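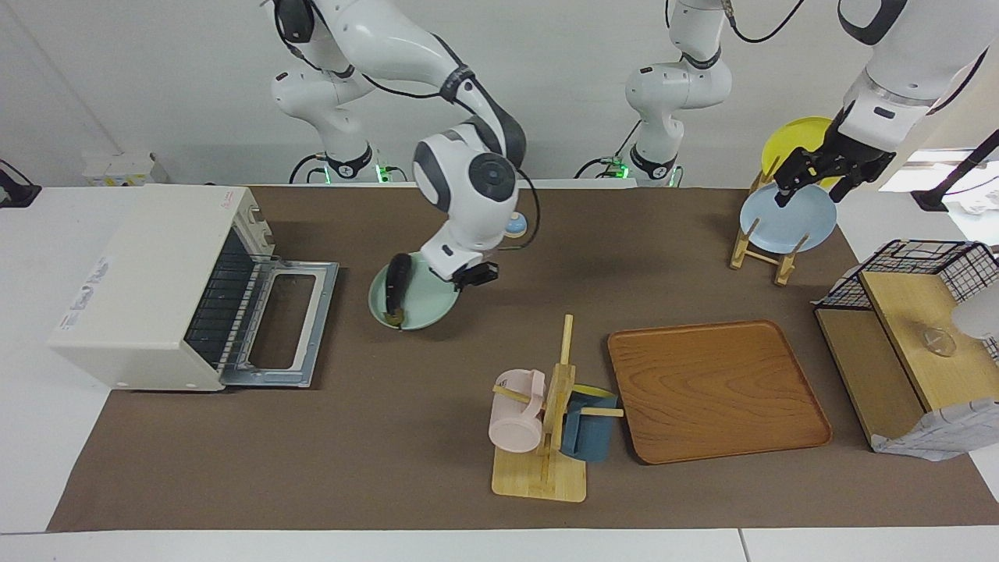

Totden plate rack, reviewed by Mahsa Sadeghi
Nov 24, 2024

I bought the Totden in April to get our everyday plates out of the cupboard. It's a small rack of light wooden slats with two upright pegs, and it came in one piece, so there was nothing to screw together.

Plates stand upright, one behind the other. Ordinary dinner plates go in easily and lift out with one hand if you take them by the top edge. Deep bowls don't suit it. They lean on whatever is in front and take up the space of two plates.

It weighs very little, and on a bare worktop mine slid when I pulled a plate out quickly. On a mat it stays put.

I wipe it down once a week and the wood hasn't marked so far. The Oteo rack I had before was metal and chipped two plates in its first year. No chips with this one yet.

Four stars. I'd give it five if it had rubber feet.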